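4.2 Open-day demonstration

The public demonstration was held on 2018-06-25 in the Ternisora common room. Over the day roughly 300 visitors came through, in groups of up to 23. Halima Haruna introduced each group to the Stilow controller and then let the robot work without further comment. Two kinds of task were shown: fine work on small parts and wires, and the handling of household objects.

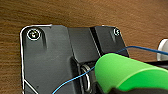

Visitors could stop a run at any time by raising a hand. We logged each stop with the task in progress and the reason given, if any. Three groups asked to see the slower speed setting used in the May trials, and these runs are left out of the results below.

The household task used plates, cups, balls and boxed games. Object positions were changed between groups.
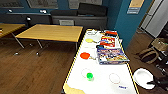

Figure 3. Household task at the open day, with a plate held in the gripper beside the white table.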